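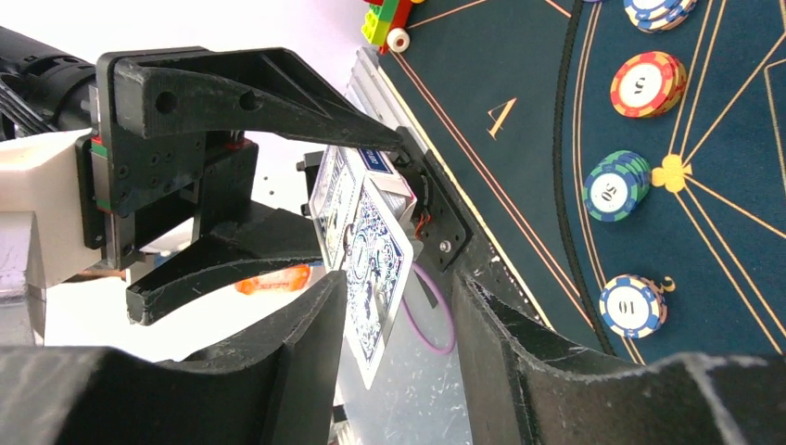
Blue-backed cards and their box, at the edge of the poker table

Stollow Card Club: minutes of the April meeting

Place: upstairs room at Drekuditz Hall
Start: 7:10 p.m. (we said 7:00, but the coffee wasn't done)
Minutes: me, your usual scribe, with a new pen

Welcome and last month's minutes

We had a good crowd and two first-timers, who I hope weren't scared off by the length of the agenda. I read last month's minutes out loud, and I had written that the spring tournament would have "free chips" when I meant the edible kind. That's fixed. Please don't show up expecting a free stack! Minutes approved with that change, and with the spelling of Drekuditz corrected in two places.

Money

The club account stands at $2,719. That's after the hall rent and the first half of the Cakine bill for the tournament food, so it's a bit better than I expected. The goal was to get to $3,000 by the summer break, and people seemed happy that we're on the way without having to raise dues. Dues stay where they are. If you haven't paid for this quarter, the envelope is in the drawer under the coffee maker, and please write your name on the front this time. We had one envelope in March with nothing on it at all, and we'd love to thank whoever it was.

Someone asked if we could pay for the new card shuffler out of this. We talked it over for a while (longer than a while) and decided to leave it until after the tournament. I'm for it, personally. My bridge shuffle sprays cards across the room and everyone at my table knows it.

The poker table

Most of the evening went on this, so get comfortable.

We've all been setting up the hold'em table differently, and on a tournament night that means ten minutes of arguing about where things go before anyone gets dealt in. So we went over it together and agreed on one way to do it.

The mat goes down first and gets smoothed flat from the middle out. It's a good mat, dark with thin gold lines and that big circle in the center, and I'd like it to stay good. No drinks on it. We had a long side conversation about whether water counts as a drink. Water counts as a drink.

Markers and chips all wait inside the circle before play. The yellow button, the dark blue disc and the red triangle go out early so people can find them, because these are exactly the pieces that end up in somebody's jacket pocket. Chips go along the lower rim, sorted by color. White and pink in one stack, orange-brown in another, teal by itself. Leave some space between them. I was taught to push all the chips together in one heap and let the players dig, and I have now been voted down on that in public, so fine.

A loose chip or two elsewhere on the circle is no big deal during setup, but please gather them in before the first deal. Cards that are out of the deck stay face-down. If you find a stray one off to the side of the circle, don't flip it to see what it is! Just slide it back with the rest and shuffle again.

We tried to settle which side the dealer sits on and did not manage it. The people who like to sit near the window want it one way, the people who like to sit near the radiator want it the other way, and in April both of those groups have a point. Carried over to next month. 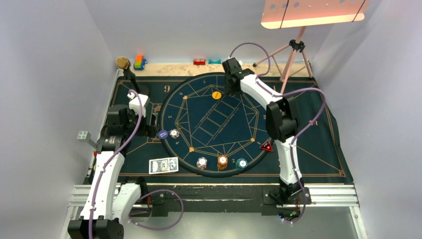 Chip count

We counted the chips before the break, which I know isn't the most thrilling way to spend a spring evening, but the last list was in pencil and had a coffee ring on it. The total for the hold'em set came to 159, all colors together, including the ones in the tin at the back of the closet. We counted twice. The first time somebody was telling a story about a fishing trip and we had to start over.

That's plenty for one table and tight for two. For the tournament we'll borrow a second set from the Venckus store, same as last fall. They want it back the next morning, clean, in its own case. Last time one of ours went home in their case and two of theirs stayed in our tin, so please check the edges before you put anything away. If it doesn't match its neighbors, set it aside and ask.

There was a suggestion to wash our chips. I looked around the room and saw a lot of people thinking about how many years it has been. We'll do a small batch in lukewarm water with a drop of dish soap, dry them on towels overnight, and see how they look before doing the rest. I offered my kitchen. I'm already a little sorry, but it's in the minutes now.

Break

Cakine sent over a tray of lemon bars and a seed cake, both very good, and the seed cake went first, which surprised me. Ten minutes turned into twenty-five. During the break we talked about moving snacks to the side table by the door for good. Everyone agreed out loud and then stood around the poker table holding lemon bars, so I'd call that one a work in progress.

Cards

Back at 8:20 or so, with crumbs.

We're using the Cart Classics decks again, the No.988, the ones with the little horse and cart on the box. They say "plastic coated" along the bottom and I can tell you they shuffle pretty nicely for what we paid. I like the blue backs a lot, too, with that sunburst in the middle and all the scrolls. A couple of members would rather spend more on an all-plastic deck that can be wiped down. We passed one around to try. It felt a little slippery to me, but I have dry hands and I've been told that's the problem.

What we decided is to stay with the paper-boxed decks for regular nights and open fresh ones for the tournament. If the all-plastic ones come down in price we'll look again in the fall.

The bigger issue is the boxes. We keep ending up with decks in the wrong boxes, or boxes with no deck, or (my personal favorite) a box with most of a deck and a grocery receipt. From now on each deck goes back in the box it came out of, squared up, with the flap tucked in. When you put the deck in, don't force it. If it sticks, a card has turned sideways or bent at the corner, so take them all out and tap them even on the table. A bent corner can be spotted from across the table once you know it's there, and I am not accusing anybody, but I did lose a nice pot last month to a person with very sharp eyes.

If a card gets bent or marked, tell whoever is dealing and the whole deck comes out of play. We'll keep those decks for practice and for teaching the kids go fish on family night. Please write "practice" on the box in big letters. Small letters didn't work.

We also want to start checking that decks are complete at the end of the night. The idea is that the last dealer runs through the suits before boxing up. It takes a couple of minutes and it beats finding out in the middle of the next game that you've been chasing a queen that's under the radiator. One member thought this was a lot to ask at 10:30 p.m. and I have some sympathy. We'll try it for a month. 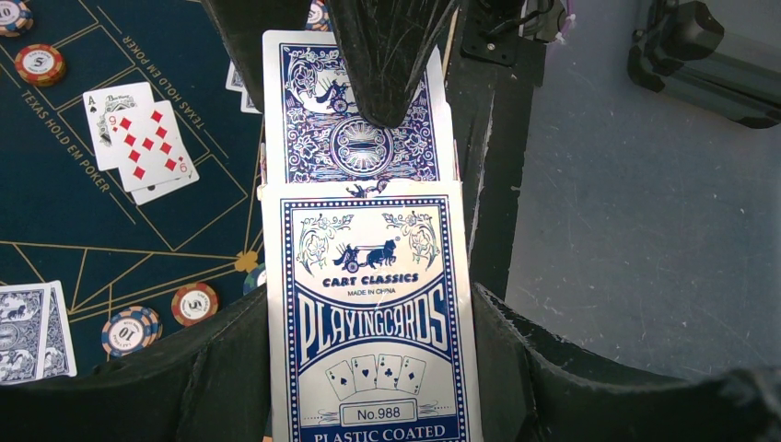
Spring tournament

Doors at 6:00 p.m., first deal at 6:30. Sign-up sheet is by the coat hooks. We have three people offering to deal and could use more, even if you only want to cover the first hour. You don't have to be fast. I dealt two years ago and was so slow that one table started a crossword.

Venckus is giving us a gift card for first prize, and Cakine is putting in a cake for last place, which has made several people rethink their strategy. Second place gets to choose the music for a month. We had a brief but heated talk about whether accordion music is allowed and decided that it is.

New players get a short walkthrough at 6:10 for anyone who wants it. We'll go over the blinds, the betting boxes on the mat, and what the button is for. If you're bringing a friend who's never played, bring them to that! It's a lot nicer to ask a basic question before there are chips in the middle.

The room

The hall has asked us to leave the windows shut when we go. They've also asked that we stop moving the tall lamp, or at least put it back. The closet needs a sort-out, and I've put down the last half hour of the May meeting for it. Bring a box if you have one. There's a bag of checkers in there that doesn't belong to any board we own, so if it's yours, come get it.

Things to do before May

Pick up the borrowed chip set from Venckus and sign for it.
Wash the test batch of chips (me).
Buy fresh decks for the tournament and leave them sealed.
Pay the second half of the Cakine bill.
Write up the table setup on one sheet and tape it inside the closet door.
Find out about the radiator.
Dealer seat: think about it, and come ready to vote.

We wrapped up at 9:05 p.m. and then played until well past ten. Next meeting is in May, same room, same time, and somebody please bring milk.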